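January 6, 2026
By Leonie Thiele

We use cookies to remember your settings. Accept | Manage

Back in the edit room with the Pedton film, and I finally sat through reel 3 without stopping it (small victory!). The dinner argument still runs too long. Rieger wanted the whole thing in one take, and I get why, the sister's face does so much while the others talk, but the energy drops right after she puts the letter down. I tried losing 25 frames before her line and then 15 more after it. Much better, though now the clock on the soundtrack jumps, so I'll have to lay that again from the wild track.

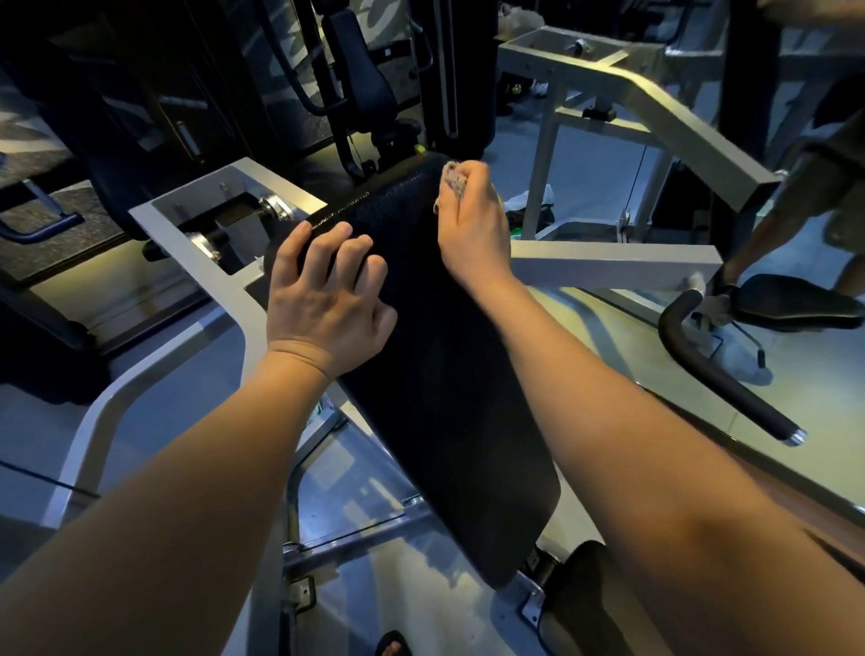 Does the sister know what the letter says before dinner?

She does, and the June draft has her reading it on the stairs. We cut the stairs, so the audience only finds out when she refuses the wine.

I keep going back and forth on bringing the stairs back. Shot 415 is gorgeous, all that gray window light, but it gives the game away and then the dinner is just waiting. Leaving it out for now, it's in the Eltcombe bin if anyone wants to argue with me. 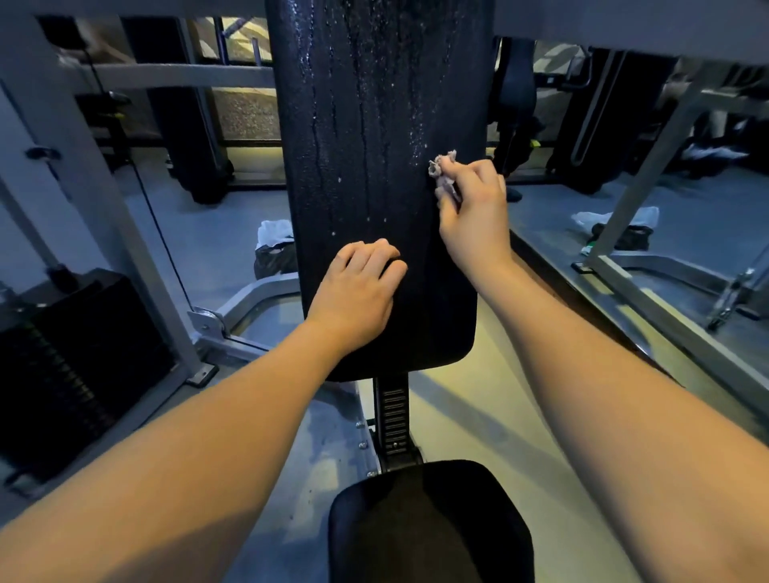 Wiping down the backrest, tissue in the right hand.

Sound notes: the rain under the last scene is too pretty. Try the Fleron recording, the one with the gutter in it, and pull it down under the father's speech. Still need a clean "goodnight" from him, both takes have a chair creak.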